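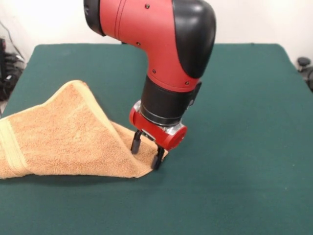 Can a robot arm fold a household towel well enough yet to be left to it?

Left to it, I would say not quite, though it will do a fair share of the pile on a good morning. It folds a plain towel that has been laid out for it, and it still comes unstuck when it has to find a corner in a heap, which for most of us is the whole of the job.

Ticket: Towel folding, second fold failing
Site: Gilchrist linen room
Opened: 22nd February
Status: Closed with workaround, one item carried over
Software: Isia task planner, Zava grip settings

Original report

Hello all, and thank you in advance for your patience, as I know the support desk has had a lot from us lately. We look after the linen for the guest rooms here at Gilchrist, and we have been trying the arm on bath towels and hand towels to see whether it can take some of the folding off the morning shift. The first fold is lovely. It brings one short end over to the other and the edges meet nicely, or nicely enough for a cupboard. The second fold is where our troubles start. The gripper goes down, closes, lifts, and quite often comes up with only the top layer, so the towel opens itself out again and the arm carries on as though everything were fine, patting away at a shape that isn't there.

We ran 40 towels through yesterday and 16 of them came off the second fold in a state that one of us had to fix by hand. I should say that fixing them is quick, but you do have to be standing there, and if you are standing there you might as well have folded the towel.

What we tried before writing in: restarted the planner, wiped the fingertips with a barely damp cloth and dried them, smoothed the green table cover, and swapped to a different batch of towels. The wiping helped for a little while and then it didn't. I hope that is useful, and do tell me if I have left anything out.

First reply from Claltex support

Thanks for such a thorough report, it makes our end of things much easier. Picking up a single layer is one of the commonest problems we see with terry. The loops on the upper layer catch against the fingertips before the fingers have got underneath the lower one, and the Zava setting that works well on a sheet or a pillowcase closes too early on something so thick and springy.

Would you mind trying the following, in this order, and writing down what happens after each one?

Open the grip settings and change the fabric type from Flat to Looped. Save, then run the homing routine again before you load a towel.

Lower the approach height by 2 millimetres. Please don't go further than that in one step. The tips should press lightly on the cover and no more.

Turn on the pause after closing. It adds a moment to every fold, I'm afraid, but it gives the pile time to settle between the fingers before the lift.

If the towels have a woven band near the end, lay them so the planned pinch point falls away from the join between the band and the loops. The thickness changes there and the grip estimate can be thrown out by it.

Update from Gilchrist

Right, we have been through the list, and I have to say it was quite a satisfying morning. Changing to Looped made the biggest difference by a long way. I hadn't known the choice existed - it is tucked under a second menu, and the installation sheet we were given goes straight past it. Lowering the approach helped as well, although on our first attempt the fingers dragged the cover along with the towel and we got a ripple in it. We have since pulled the cover tighter and clipped it underneath, and it has behaved since.

The pause I am less sure about. It does seem to make the lift steadier, but it makes the whole business feel very slow, and it was not a speedy worker to start with. One of the morning staff can do a stack in the time the arm takes to think over a hand towel. I don't mean that unkindly! It doesn't get sore wrists, and sore wrists are the reason we asked for the trial in the first place, so we are prepared to be generous about the pace.

The band was a surprise. Our bath towels have one at each end and we had always laid them out whichever way they came from the basket. With the pinch point shifted onto the loopy part, the same 40 towels gave us 4 poor second folds, and those were all from the oldest lot, which have gone thin and a bit stiff after years of hot washes.

One more question while I have you. Is there a setting that would let it take a towel straight from the basket? At present we pull each one out, give it a shake and lay it on the table, and by then the dull part of the work is done.

Second reply from Claltex support

That is a very good improvement and I am so pleased the morning went well. I will pass on your note about the menu, and in fairness you are not the first to miss it.

For the thin towels, I would make a separate profile. Copy the Looped one, call it whatever you like, and bring the closing force down a notch. If they still slip, leave them for folding by hand. A worn towel doesn't hold its shape for long when it is lifted, and the planner is working from how a newer towel behaves.

On the basket question, I would rather give you a straight answer than a hopeful one. There is a heap mode in the Isia menus, and you are welcome to try it, but it is marked as a trial feature and I wouldn't build a shift around it. Picking something up from a heap is fairly dependable. Working out which part of the towel you have hold of, and then finding a corner from there, is much harder, and the planner will sometimes try the same towel over and over. A person does it by feel, half looking at something else, and we are a good way off that.

If you do try it, keep the basket shallow, put in one size of towel only, and set the retry limit to 2 so that it stops and asks for help before it has tied the whole lot in a knot.

Update from Gilchrist

We tried heap mode over the lunch hour, when there was nothing riding on it. It picked up a towel very willingly every time, and twice it picked up a pair. Finding the corners was as you said. It would hold a towel up, turn it, put it down, and start again from a slightly worse position, and then the retry limit would come in and we would take over. The hand towels went better than the bath towels, I think because there is simply less of them to get lost in.

So we have gone back to laying them out. What we have settled on is that the arm does hand towels and the newer bath towels, laid flat, bands kept clear of the pinch point, while whoever is on sorts the pillowcases beside it and listens for the stop tone. The fitted sheets stay with us, and I can't say I see that changing soon. The old towels are going down to the cleaning cupboard in any case.

The team have grown rather fond of it. There was some worry in the beginning about what it was going to replace, and my own view, having watched it all month, is that it replaces a bit of the wrist work and adds a bit of minding. Whether that is a fair trade depends on the day. On a heavy changeover it earns its place. When the house is half full, we leave it switched off and it is quicker for everyone.

Closing notes, support desk

Cause: fabric type left on Flat for terry towels. Contributing: pinch point landing on the edge of the woven band, table cover not held tight.

Fix applied: Looped profile, approach lowered, pause after closing left on for bath towels and turned off for hand towels at the customer's request. Second profile saved for thin towels.

Carried over: corner finding in heap mode. Customer would like to be told when there is a new version to try and is happy to run it on the same towels for comparison. Next look at this is planned for August.

Also passed to the documentation team: fabric type needs to be on the first page of the installation sheet, before homing.

Last note from Gilchrist

Happy for this to be closed, and thank you again for all the help. One tiny thing for whoever looks after the sounds: the stop tone is very close to the one our dryer makes at the end of a cycle, and we have all walked to the wrong machine more than once. If there is another tone to choose from, please point me to it.

Support desk: there is. Settings, Alerts, Tone, and the lower of the choices carries better in a noisy room. Closing now.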